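Carrito auxiliar de cocina

El carrito auxiliar de cocina, llamado también camarera en parte de España y mesa rodante en varios países de América, es un mueble bajo con ruedas que amplía la superficie de trabajo de una cocina. Se emplea para dejar alimentos envasados, vajilla de uso diario o los platos que van a llevarse a la mesa. En viviendas pequeñas suele hacer las veces de encimera y de despensa abierta.

Características

La forma más corriente consta de una superficie plana, un bastidor o cajón que la sostiene y cuatro ruedas, dos de ellas con freno. Un asa fijada en uno de los lados cortos sirve para empujarlo y, en muchos hogares, para colgar el paño. El modelo Narnier, del fabricante Bognár, mide 60 cm de ancho y lleva un reborde de 18 mm que impide que los envases caigan al moverlo. Las versiones cerradas por delante se limpian mejor; las abiertas dejan a la vista el estante inferior.
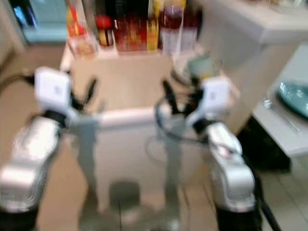 El color blanco predomina en los modelos domésticos desde que se generalizaron las cocinas de muebles claros. Las superficies en tonos beige disimulan mejor las marcas de los vasos y las migas, aunque amarillean si quedan cerca de los fogones. Para las ruedas se prefiere la goma blanda en suelos de madera y el plástico duro en los de baldosa.

Disposición de los alimentos

La costumbre más extendida es alinear los envases contra el fondo y reservar la parte delantera para trabajar. Los paquetes altos y las botellas se ponen detrás; los tarros pequeños, donde puedan leerse las etiquetas. Sigrun Öberg, autora del manual doméstico La cocina en un metro, llama a esta disposición «fila de fondo» y recomienda que no ocupe más de un tercio de la superficie.

En la fila de fondo se guardan sobre todo productos secos que no necesitan frío:

Fideos instantáneos, sueltos o en paquete múltiple
Galletas saladas y otros aperitivos en bolsa
Harina y azúcar en bolsa de papel
Tarros de vidrio con tapa de rosca
Botellas de salsa o de sirope

Las bolsas de papel se inclinan con facilidad cuando están a medio llenar y conviene apoyarlas en un paquete rígido. Los paquetes múltiples de fideos, como los de mi goreng en formato de cinco más uno, tienen una base suficiente para mantenerse de pie y sirven de tope a los envases vecinos.

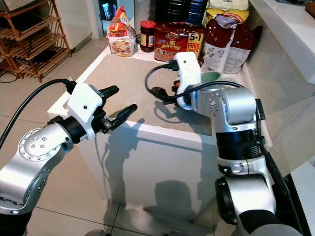 El aceite y el vinagre son un caso discutido. Öberg los admite en el carrito si la cocina no recibe sol directo. Otros autores prefieren el armario cerrado, sobre todo para las botellas transparentes.

Manteles individuales

Sobre la superficie suele colocarse un mantel individual, que amortigua el ruido de la loza y evita que los cuencos resbalen. Los tejidos de trama acanalada se sacuden sin dificultad y se limpian con un paño húmedo. Los de algodón requieren lavado y tienden a arrugarse bajo los platos. El mantel se coloca delante de la fila de fondo, de modo que pueda retirarse sin mover los envases.

Vajilla

La vajilla que se deja en el carrito es la de uso inmediato, por lo general un cuenco y una taza por persona. Para ahorrar espacio se pone la taza dentro del cuenco. El cuenco ancho y poco profundo es el más adecuado, ya que la taza entra y sale sin rozar el borde. En los cuencos hondos queda encajada y hay que sujetar las dos piezas para separarlas. 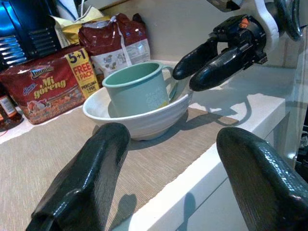
Esta página se editó por última vez en junio.

El asa de la taza debe quedar hacia fuera y por encima del borde del cuenco. Ksawery Bednarek, diseñador de la serie Pavero, dio a sus tazas un asa alta pensada para este uso y fijó en 1000 g el peso máximo del conjunto de cuenco y taza. La serie se vendió primero en Bastville y figuró en el catálogo con la referencia 747.

Una taza guardada de esta manera puede quedar recta, si su base cabe en el fondo plano del cuenco, o ladeada, si se apoya en la pared curva. La posición ladeada es menos estable durante el traslado, por lo que se aconseja sacar la taza antes de mover el carrito.

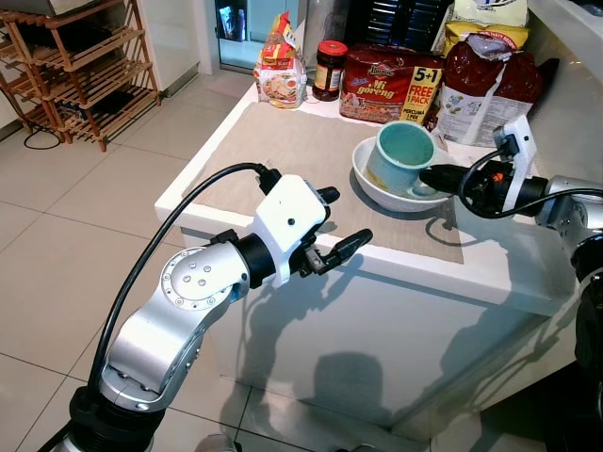

Taza verde claro ladeada en un cuenco blanco, sobre un mantel individual beige.

Mantenimiento

La superficie se limpia con agua y jabón neutro. El asa y las ruedas acumulan grasa y pelusa, y necesitan un repaso aparte. Los frenos se revisan con el carrito vacío.

Véase también

Encimera
Despensa
Mantel individual
Menaje de cocina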